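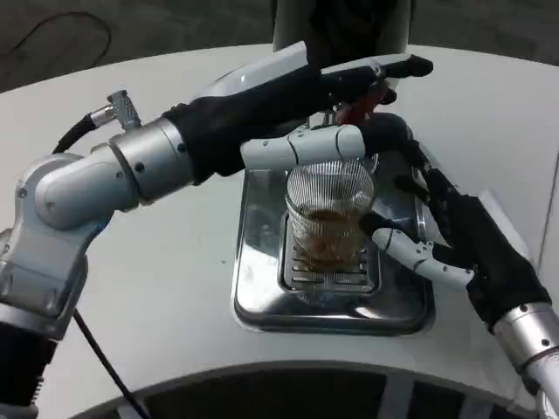
Week 6 handout: Learning two-arm grasps from demonstration

Reading for this week: the Ledesma report, sections 2 and 4. Skip the appendix on calibration.

The problem

A drinking glass is hard for a robot hand. It is clear, so depth cameras return holes or wrong distances. Ribbed glass adds false edges from reflections. A polished steel tray under it makes this worse, as the tray shows a second copy of everything near it.

The method

The Rudlow policy takes in camera images and joint positions and puts out the next 16 steps for both arms and both hands. It runs the first part of that plan, then plans again. There is no separate step that finds the glass. Training used 1252 demonstrations. Of these, 39 were dropped for dropped frames or operator error, leaving 1213.

Contact from the side

In the drip tray task, one hand can be over the glass while a finger of the other presses on its wall. Look at what each hand has to know. The pressing finger needs to limit its force, or the glass slides on the grate. The upper hand needs to stay clear of the rim until it is told to close.

Result

With both arms trained as one policy, the glass tipped less often than with two separate policies. The gap was largest when the glass held liquid. Sadham repeated the test with plain glasses and found a smaller gap.

For discussion

Why would separate policies fail more at the moment of first contact?
What would you log to tell a slip from a bad image?

Bring your plots from the Pluswood exercise.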